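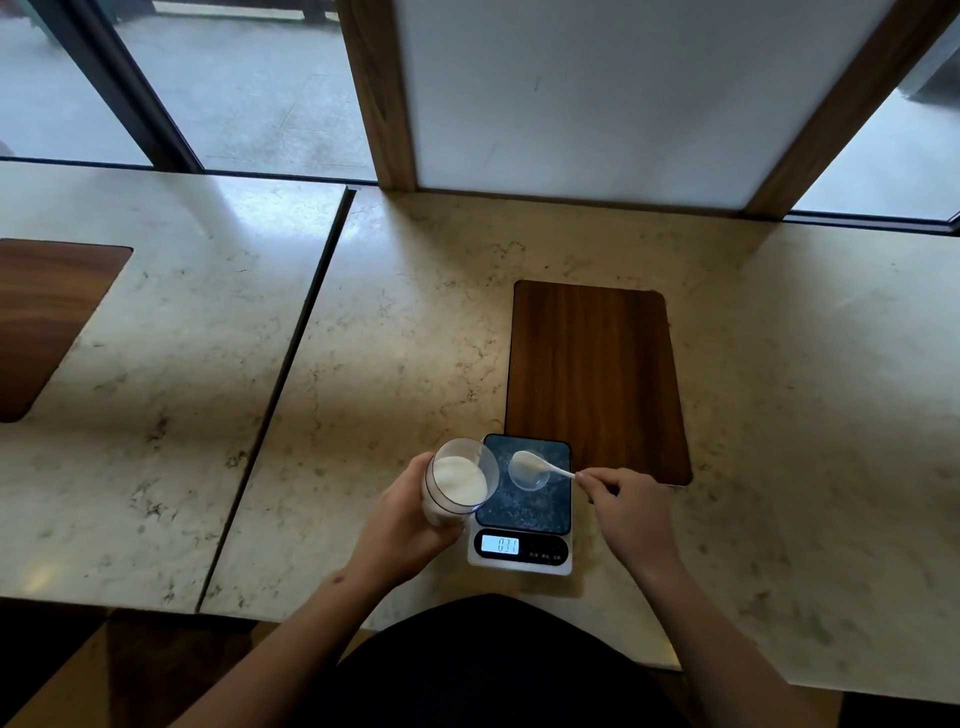

A little at a time: spooning out white powder at the kitchen scale.

I used to be a scoop-and-hope cook. Flour went in by the mug, sugar went in until it looked friendly, and anything that came in a jar with a tiny spoon got a tiny spoonful and a shrug. My scones were different every time and I called that character. Then last March I ruined a whole tray of flatbreads with too much bicarb (they tasted like licking a battery) and my neighbour Abrehet Woldemariam, who'd been handed one over the fence, came round with her spare scales in a carrier bag and put them on my worktop without a word.

I was a bit offended. I had scales! I had a big spring thing with a bowl on top that my mum bought, and it's lovely for jam. What it can't do is tell the difference between 2 grams and nothing at all. The needle doesn't even wobble. I'd been weighing the big things badly and not weighing the small things at all, and the small things are where it all goes wrong. Nobody notices an extra spoonful of flour in a loaf. Everyone notices an extra spoonful of salt.

So I went and learned, and I learned mostly from Asnakech Kumsa, who runs the Saturday-type baking class at the Gasemar rooms near me (it moves about, don't ask me which day it is this term). She spends the first half hour of every course on weighing. No oven, no dough, just jars and spoons and people going "oh, blast" as a lump drops out. I thought I'd be bored silly and I loved it.

Her first rule is to put the dish on before you switch on. Use something small and light, and let the display settle at zero before you go anywhere near it with a spoon. See-through dishes are my favourites, even for white powders, as long as you've got decent daylight. I do mine by the window now and I've stopped missing the bits stuck up the side.

Her second is about the jar. Don't dig down into it. Tip it over on its side a little, let the powder slide up towards the mouth, and take what you want from the edge of the heap. You get a much smaller spoonful that way and you don't get it all over your knuckles. Straight-sided jars are miles better for this than anything with shoulders. I've moved all my raising agents into them and labelled the lids, having once spent a whole evening sniffing cornflour.

Then there's the spoon. I bought a fancy metal set from Skollari, five of them on a ring, and they're very handsome and far too heavy in the hand. The one I reach for is a long thin plastic thing that came free with something. Hold it right at the end, get it low over the dish and tap the handle with one finger. Tap, look, tap, look. Cheap scales take a moment to catch up with you, and if you keep pouring while they're thinking you'll sail straight past your number. I still do this about once a week, out of sheer impatience.

If you do go over, take it out with the tip of a dry knife and be cross quietly. And please don't weigh straight into the mixing bowl, however tempting — once it's in with the flour you're never getting it back.

As for which scales, I've tried two properly. The Betine is slim and wipes clean in a second, but it switches itself off if you so much as answer the door. The Workneh is chunkier and stays awake, and the numbers are big enough for me to read without hunting for my glasses. I kept the Workneh. Mine came with a little 100 gram weight for checking it, and I'd say use it whenever the readings start to look odd, because a tired battery will make a liar out of any of them. Wipe the top first, though! I spent ages blaming mine for being out and it was a blob of dried honey underneath.

The flatbreads are good now, by the way. I took a stack round to Abrehet last week, still warm, along with her scales. She kept the flatbreads and told me to hang on to the scales a bit longer.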